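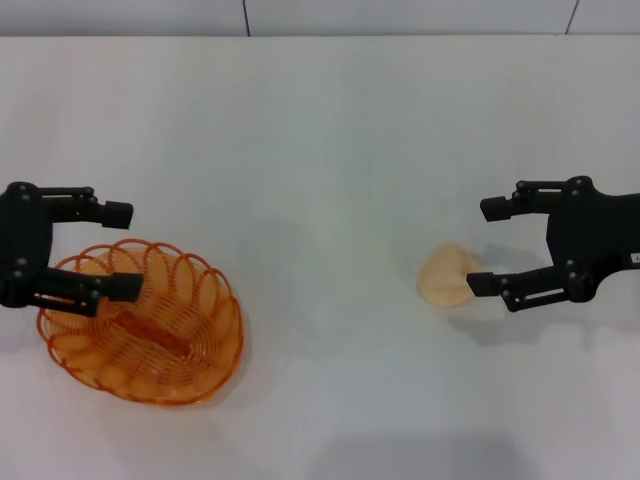 **Week 2 - Bread baskets and the serving table**
Hospitality Basics, Kurnima evening course. Instructor: Kaisu Partanen

Welcome back! Last week was all plates. Today we get to baskets, my favorite piece on the whole table, and I promise you'll start noticing them everywhere you eat.

### Why wire?

An open wire basket lets air move under the food. Warm rolls set on a solid plate steam themselves soggy on the bottom, and the crust you worked so hard for is gone. Wire is also light, quick to wash and easy to see through, so a server across the room can tell when it needs filling. The drawback is crumbs! They go straight through the base and onto the table, so line the basket for anything flaky.

### Shapes

- **Oval, shallow:** long items such as sausages or breadsticks. Lay them on the diagonal and you gain a little length.
- **Round, deep:** rolls and buns, stacked loosely.
- **Scalloped rims:** lovely on a plain table, but a real pain with cloth liners, which snag on the loops. Fold the corners *inside*.

### Color

On a white tabletop a bright basket does a lot of the decorating for you. Try orange or red with pale food like bread and dumplings - the contrast is wonderful. Reddish food in a reddish basket tends to disappear, so tuck some greens or white paper underneath.

### Filling

1. Liner first, pressed flat.
2. Longest pieces next, then small ones in the gaps.
3. Stop at the rim. A second basket looks far more generous than one overflowing.
4. Use tongs for unwrapped food, every time.

For a buffet of 100 guests I set out 20 small baskets and keep refilling. Chie Nagano prefers 16 larger ones, and she'll argue her side when she visits us in May.

### For next class

Bring one basket from home, any material, and be ready to tell us what you'd serve in it. Mayu Yagi and Duangjai Petchrat are up first.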